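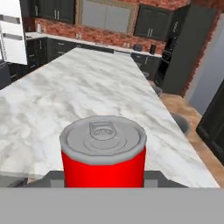

Papers > Manipulation > Trunon > Section 4

4.2 Wrist-view policies in simulated kitchens

We trained the wrist-view policy entirely in Ploketti, our rendered kitchen set, and tested it there before moving to hardware. The task is pick and place with a single can. An episode starts with the arm at a random pose over the counter and ends when the can is released or the time limit is reached. The policy sees one RGB view from the wrist and the joint readings. It gets no depth and no object pose.

Figure 4. Wrist view from a Ploketti episode. The red can is in front of the gripper, with the island and the far wall of the kitchen behind it.

The wrist view has a known weakness. Once an object is close to the gripper it covers much of what the camera could use to judge where the arm is in the room. In Figure 4 the can fills the lower center, but the marble counter still runs back past it and the stools are visible along its right side. We wanted to know if the policy used this background or ignored it.

To test this we ran 1,000 episodes with the full kitchen and then repeated the same starting poses with every surface beyond the counter replaced by flat gray. The can, the arm and the lighting were left alone. With the full kitchen the policy placed the can in 893 episodes. With the gray background it placed the can in 143 fewer. Most of the added failures came during transport — the grasp itself was hardly affected.

We take this as evidence that the policy leans on room layout to find the target area once the can is held. The Apaza baseline, which adds a fixed overhead camera, did not show the same drop. Its grasps were less reliable on shiny lids, however, and we did not find a setting that fixed this.

All results are averaged over 3 training seeds. The gray-background code was written by Femke Bakker and is part of the Trunon release of Jan 29, 2023. Episodes in which the can left the counter during the first second were counted as failures in both conditions. Section 4.3 repeats the test with the Gruvmont arm, which has a longer wrist and a narrower view.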